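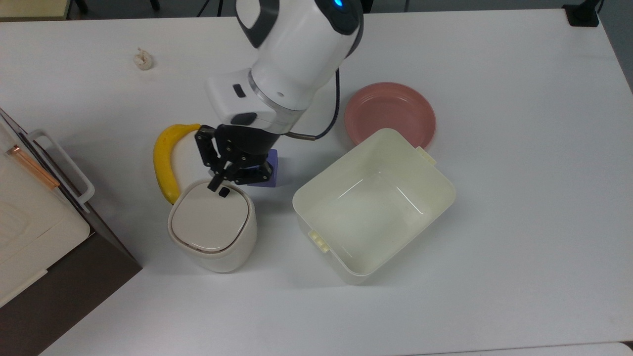

*The arm over a lidded canister, with the banana and the pink plate close by.*

Hi, I'm Dindo Lagman and I run the planning side of Morin, a small software group at Plestus. I'm looking for one more person to write motion planning and grasp code with me, starting in September.

Most of your week would go into the planner (C++ underneath, Python on top) and the replay tool we use to dig through bad grasps. We have 1213 logged runs and I've looked closely at maybe a tenth of them - so yes, there's plenty to find! Lids are my headache right now. The planner likes to pick a fingertip pose that looks great on paper and then leaves the wrist nowhere to go, and I'd love somebody to argue with about that.

I'd like you to have shipped code that moved real hardware, even if it was a school project. If you've fought with collision checking or camera calibration and still like this stuff, we'll get along. No degree needed.

It's 27 hours a week to begin with, four of us on the team, desks at the Prallgate building. You can work from home when you don't need the arm.

Send me a short note and a link to some code you wrote, messy is fine, through the Plestus jobs page. Put "Morin planner" in the subject so it lands with me.

Posted 4 Jul 2023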